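Buvstead (restaurant)

By Joaquín Vergara
Oct 30, 2018

Buvstead is a small fine-dining restaurant in the harbor town of Trorau, best known for its long set menu, its habit of cooking almost everything in the embers of a beechwood fire, and a dessert made of burnt barley and sour cherries that has been copied, with mixed results, a good way up and down the coast. It was opened by the chef Esalon Brzozowska in a former net store on the north quay, and it has stayed in that building ever since, in spite of several offers to move it somewhere larger and warmer.

The restaurant serves dinner only, and there is a single sitting. Guests are asked to arrive together, they eat the same dishes in the same order, and they generally leave together too, often a good deal later than they had planned. Regulars like to say that Buvstead is closer to a long evening at a friend's house than to a restaurant, though it has to be added that few friends would keep you at the table through quite so many courses.

Background

Brzozowska grew up over her parents' bakery, two streets back from the water, and by her own account she was put to work shaping rolls before she could see properly over the bench. She left Trorau as a young woman to cook on passenger ferries, and it was on the ferries, where the galleys were cramped and the menus very plain, that she picked up the careful, unhurried way of working that former staff still talk about with affection (and now and then with a little weariness). She went on to cook in hotel kitchens inland, where she learned sauces, pastry and, as she has often put it, how to be shouted at.

She came home when the bakery closed. The ovens had been sold by then, but the family still had the sourdough culture that had raised its bread for many years, kept going in a crock at the back of a cold pantry. That culture is the one thing at Buvstead that is older than its owner, and the bread it makes is still the first thing to reach every table.

The name has puzzled visitors from the start. Buvstead was the name painted over the door of the net store when Brzozowska took on the lease, and it seems to have belonged to a rope merchant who traded there long before. She meant to change it. The sign painter was busy that summer, the opening went ahead with the old lettering, and by August people in town were already using the name, so it was left alone.

Menu and cooking

The set menu changes with the landings and with the kitchen garden, and a guest who comes in spring and again in fall will find hardly a dish in common between the two visits. There are some fixed points, all the same. The meal opens with the sourdough, served with cultured butter and a saucer of smoked salt. A broth follows, nearly always made from roasted fish bones and dried mushrooms, and poured at the table from an iron kettle. The main fish is cooked whole on the embers, wrapped in cabbage leaves or in kelp according to the season, and is carried around the room before it is carved.

Meat plays a smaller part. Mutton appears in the colder months, usually braised overnight and finished over the fire, and there is sometimes a course of wild duck when a local supplier has them to sell. Vegetables are given as much care as anything else on the menu, and the salt-baked celery root, split open and dressed with brown butter and horseradish, is for plenty of diners the dish they remember longest.

The fire itself sits in an open brick hearth along the back wall. It is lit in the early afternoon so that a deep bed of embers has formed by the time the guests come in, and one cook on each shift does very little except feed it, rake it and move the iron grates up and down. There are gas burners in the kitchen as well -- Brzozowska has never claimed otherwise -- but they are used mostly for stocks, for sugar work and for the staff meal.

The burnt barley dessert came along in the restaurant's second winter. Barley is toasted until it is very dark, steeped in cream, and set into a soft custard, which is then covered with sour cherries that have been kept in their own vinegar. A thin wafer of caramelized rye goes on top. It is bitter, sharp and not very sweet, and more than one early guest sent it back. It has been on the menu every night since.

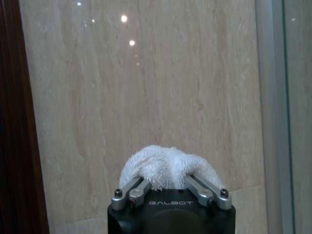
White terry towel held above a beige stone surface.

Dining room and service

The dining room is plain and rather low, with whitewashed walls and the old beams left dark. The tables were built by a boatyard at the far end of the harbor, and the chairs were bought from a school that was being refitted, which accounts for a certain firmness that reviewers have tended to mention. There is no music. On a stormy night the wind in the roof makes up for it.

Dishes are brought out by the cooks themselves, an arrangement that began when there was no money for waiters and was kept because the guests enjoyed it. Each cook explains the course he or she has made, at whatever length seems right to them, and it is quite usual for the conversation to wander off into boats, weather or the proper way to store cabbages. Brzozowska carries out the fish herself when she is in the kitchen, and when she is away the job goes to whoever has worked there longest.

Warm cloths scented with spruce are handed around after the fish course, which is meant to be eaten partly with the fingers. Guests are told this at the beginning of the meal, but there is nearly always one table that waits politely for a fork.

Wine is served by the glass or by the bottle, from a short list that favors small growers. The drinks without alcohol have perhaps drawn more notice. They are made in the house from birch sap, rhubarb, roasted roots and various berries, and they are poured in a sequence that runs alongside the food, with as much explanation as the wine gets and sometimes rather more.

Reservations

Seats are released 3 months ahead and are paid for in full at the time of booking. The practice caused some grumbling when it was brought in, but the restaurant had been badly hurt by empty tables in its early years, and it has held to the rule. A booking may be passed on to somebody else freely, and there is a lively trade in swapped dates among people in town, carried on mainly by way of a notice board in the fish market.

A few seats are set aside at the counter in front of the hearth for people who live in Trorau. These are not sold in advance. They are offered on the day at a lower price, with a shorter menu, and they have done a great deal to keep the restaurant on good terms with its neighbors, some of whom were doubtful at first about the smoke and the parked cars.

Reception

Early notices were mixed. Most writers praised the bread and the fish, and several complained about the cold, the chairs and the length of the evening. One visiting critic described the meal as "a sermon with very good butter," a phrase that Brzozowska liked so well that she had it written on the kitchen wall, where it has remained through two coats of fresh paint.

Opinion grew kinder once the room had been properly heated and the menu had been trimmed, and the restaurant now appears regularly in guides to the region's cooking. Its admirers speak of the patience of the food and the friendliness of the room. Those who are less taken with it find the explanations tiring and the flavors too smoky from one end of the evening to the other, and it is fair to say that a person who does not care for smoke will have a long night of it.

Influence

A number of cooks who trained at Buvstead have gone on to places of their own, and ember cooking, which was once thought of along this coast as something for camping trips, can now be found in quite modest cafes. The old family sourdough culture has traveled too. Brzozowska gives a jar of it to every cook who leaves on good terms, along with a page of handwritten instructions for feeding it.

She has written one book, a collection of recipes and recollections running to 363 pages, of which a generous share is given over to bread. A second, on preserving, has been promised for several years.

See also: Hearth cooking; Sourdough; Set menu

Contact the editors | Copyright 2018, all rights reserved | Back to top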